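The Long Way Round to Great-Grandmother

There is a particular sort of quiet in a county record office just after it opens, when the coats have gone into the lockers, the pencils have been sharpened and everyone is waiting for the first trolley to come up from the strongroom. I have grown very fond of it. I went to Oltley for what I thought would be a morning, to look up one baptism, and I have been going back ever since (my family have stopped asking when I'll be home for tea).

The baptism belonged to my great-grandmother, or so I believed. All I had to start with was a surname, Mulcahy, a village, Plisdale, and my grandmother's firm opinion that her mother had been born in March, "in the bad weather". There was no year attached to the bad weather. My grandmother was generous with stories and rather mean with dates, and anyone who has tried to build a tree from what was said over the washing-up will know how far that gets you.

So I did what most of us do first, and typed the name into a search box late at night with a cup of tea going cold beside me. Back came 456 results. I was thrilled for a minute or so, and then I began to read them. There were Mulcahys in ports and Mulcahys in mill towns, Mulcahys who had been turned into Mulcay, Mulcahey and in one sad case Mulesky, and not a single one of them in Plisdale at anything like the right time.
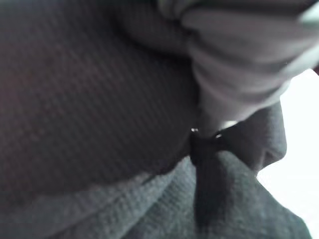
Soft greys, ribs and folds at close quarters.

It took me a while to understand what an index is. Somebody, somewhere, has looked at a line of old handwriting and made the best guess they could, and if the ink was faint or the curate had a flourish to his capitals, the guess may be a long way off. I had been treating the search box as though it were the register. Once I started looking at pictures of the pages themselves, and reading them slowly from top to bottom, I began to find people who had been there all along under other spellings.

The trouble was that the Plisdale pages I needed weren't online. The parish's earliest surviving book begins in 1688, and a good run of the registers has been filmed and put up for anyone to read, but there is a gap just where my family ought to be. For that stretch you have to go to Oltley in person, order the volume and sit down with it, and I'm so glad now that I did, although I grumbled about the train fare at the time.

A register is a sociable sort of book when you have it in front of you. You get to know the vicar's hand, and you notice when he is poorly and a neighbour fills in for him. You see the same witnesses turning up at wedding after wedding, and you begin to wonder whether they were dear friends of everybody or simply lived next door to the church. I turned 132 pages that first day and made notes on nearly all of them, most of which had nothing whatever to do with my family. There was a set of twins called Patience and Hasty. I still think about Hasty.
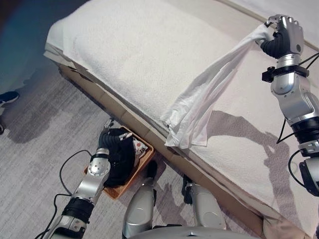
Do I need to book before visiting a record office?
Most offices prefer it, and many now ask you to order your documents a few days ahead as well, so ring or look at the office's own website before you buy a train ticket.

I hadn't booked, of course, and was very kindly squeezed in at the end of a table beside the map cabinets. I have been better behaved since. I have also learned to bring a cardigan, a magnifying glass and a proper list, with everything I already know on one side of the paper and everything I only think I know on the other. When I first wrote that list out, my "know" column was embarrassingly short. It had my own birth in it, my mother's, and my grandmother's marriage, and after that it was all bad weather.

The certificates helped. If you are beginning from nothing, please do start with the nearest generation and work backwards, however dull it feels to send off for a piece of paper about somebody whose birthday you have never once forgotten. My grandmother's birth certificate gave her mother's maiden name, and it wasn't Mulcahy at all! Mulcahy was the stepfather. I had spent the best part of a winter chasing the relations of a man who came into the family when my great-grandmother was already walking and talking, and I had become quite attached to several of them.
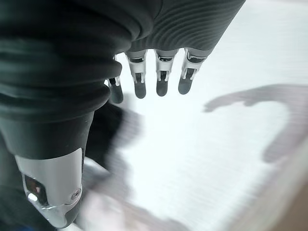 I did sulk for a week or two, I'll admit, and then I went back to Oltley with the right name and ordered the same volume. She was on a page I had already read. I had even copied down the entry underneath hers, on account of the father being a bell-hanger, which I thought a lovely thing to be. She was baptised in March, too, so my grandmother had been right about that much, and I have apologised to her photograph.

The bigger surprise was the mother's parish, squeezed in small letters at the end of the line: Prorutmont. I had never heard of it and nor had the archivist on duty, who fetched down a gazetteer and then a second gazetteer, and between us we found it, a hamlet that had been swallowed up by its neighbour and had lost its name somewhere along the way. Its few records are kept with the larger parish's, in a box listed under neither name. There are 168 loose sheets in it, settlement papers and bastardy bonds and bills for mending the church gate, and they are not indexed by anyone.

I can't tell you how happy that made me. A box with no index means there is nothing for it but to sit and read, and I have been doing so one folder at a time, with a flask of soup waiting in the locker. So far I have found a possible uncle, a quarrel over a pig, and a woman of the right surname who was paid by the parish for laundering the surplices and who complained, at some length, that it wasn't enough. I would dearly like her to be ours. She isn't proved yet, and she stays in pencil on my chart until she is.

The office closes for stocktaking from 12th August, so I am trying to get through the next two folders before then. The pig comes up again in the second one.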